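Is Your Desk Really Made of Wood?

Put your hand flat on the nearest table. Look at the top of it. Does it have thin lines running along it, all going mostly the same way? Those lines are called grain, and most people who see them say "wood" straight away.

Maybe. I wouldn't say it yet.

Grain is what you get when a tree is cut into boards. A tree grows a new layer each year, just under its bark. The part of the layer that grows in spring is often pale and soft. The part that grows later in the year is often darker and harder. Slice across the trunk and the layers look like rings. Slice along the trunk, the way a sawmill does, and the same layers look like stripes. So the stripes on a real wooden board are the years of a tree's life, seen from the side.

The trouble is that stripes are easy to copy. A printer can do it. Factories print pictures of wood onto paper, seal the paper under clear plastic, and glue the whole thing to a board made of pressed wood chips or wood dust. Plenty of school desks are made like this, and plenty of kitchen counters. From across the room you can't tell. From up close you sometimes can't tell either, and I have been wrong more than once.

Things people say about wood

People love to tell you how to spot real wood. I collected some of the rules I was given and tried to find out whether they work.

"Real wood is brown." This is a bad rule. Holly wood is nearly white. Ebony can be black. Wood can also be stained, which means a color is soaked into it while you can still see the grain. Gray wood might be stained, or it might be an old fence that has been out in the sun and rain for years. Color tells you very little.

"Real wood is heavy." Balsa is real wood, and you can lift a big block of it with one finger. Chipboard is mostly glue and chips, and a shelf made of it can weigh more than a pine shelf of the same size. I would throw this rule away too.

"Real wood feels warm." There is something in this one, but it is less than people think. Touch a metal door handle and then touch a wooden door in the same room. The metal feels colder. They are both at the temperature of the room, though. Metal pulls heat out of your hand quickly and wood pulls it slowly, so your skin gets fooled. The test helps you tell wood from metal. It won't help much with printed board, which also pulls heat slowly.

"If you can feel the grain, it's real." This used to be a good rule. Then factories learned to press tiny grooves into the plastic to match the printed lines. Now you can run your fingernail over a fake and feel every stripe. The opposite goes wrong as well, because a real wooden table with lots of varnish on it can feel as smooth as a plate.

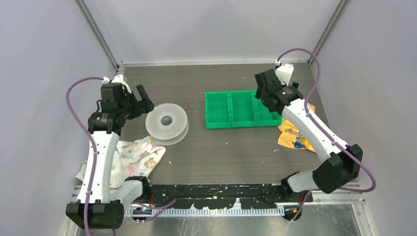 So we need better tests, and the best one I know is to look at the edge.

The edge test

Get down so your eyes are level with the tabletop. Find a corner where the top meets the side. On a solid wooden board, the lines on the top should make sense with the lines on the side. At the short end of the board you should see end grain, which looks like curved bits of ring. It is the same tree, looked at from a different direction.

On a printed board the lines just stop. Often there is a thin strip stuck along the edge with its own stripes on it, and those stripes have nothing to do with the ones on top. If the strip has started to peel, look behind it. You may see something like very thick oatmeal. That is chipboard.

There is a third kind, and it catches out grown-ups. It is called veneer (say "vuh-NEER"). Veneer is a very thin slice of real wood glued on top of something cheaper. Is a veneered table made of wood? The top is, for less than the thickness of your fingernail in many cases. I'll let you argue about that one at dinner.

The repeat test

No two parts of a tree are exactly the same. A printed pattern has to start again somewhere, because the roller that prints it only goes so far around before it comes back to the beginning. Find a knot or an odd wiggle in the lines. Now hunt for its twin. If the very same wiggle turns up again farther along, with the very same lines beside it, you are probably looking at a print.

Be careful here. Finding a twin is strong evidence. Not finding one is weak evidence, because a small desk might be shorter than the pattern. And if the grain is very fine and straight there may be no knots or wiggles to hunt for at all.

What happened when a class tried it

Said Ramadan teaches fourth grade in Okdale, and on 5th March his class checked furniture in their school and in the library next door. They looked at 173 tabletops, shelves and doors. First each child wrote down a guess from standing up. Then they got down on the floor and did the edge test and the repeat test.

A lot of guesses changed. The library's big reading table, which everyone had called fake because it was so shiny, had end grain at both ends. The principal's desk, which everyone had called real, had a peeling strip at the back. (She says she already knew.)

I asked Mr. Ramadan whether the class now had the right answers. He said they had better answers. For 2 of the doors they couldn't agree, even after a long look, and they wrote "don't know" on the sheet. I think that was the best thing on it.

Be suspicious of labels

You might think you could just read the label. Try it next time you are in a furniture store. You may find words like "oak effect," "oak finish," "oak look" and "oak color." Every one of those can be printed on a thing with no oak in it. "Solid oak" should mean what it says. "Made with real wood" is slippery, since wood chips and wood dust are real wood too.

None of this makes printed board bad. It is cheap, it wipes clean, and it doesn't mind a spilled drink as long as the edges are sealed. Ilango Ramasamy, who repairs furniture, told me he would choose it over pine for a desk where children use paint. He also told me he can always tell real from fake by the smell. I brought him a small piece of veneered board with my thumb over the edge, and he sniffed it and said solid walnut.

Try it yourself

Pick one room at home. Make a page with three columns: "what I guessed," "what I saw at the edge," and "what I think now." Do the floor as well as the furniture. Ask before you move anything heavy, and don't peel any strips that aren't already peeling, or scratch anything to see what's inside.

If you end up with a few that say "don't know," leave them like that until you find something new to look at. The underside of a table is a good place to try next.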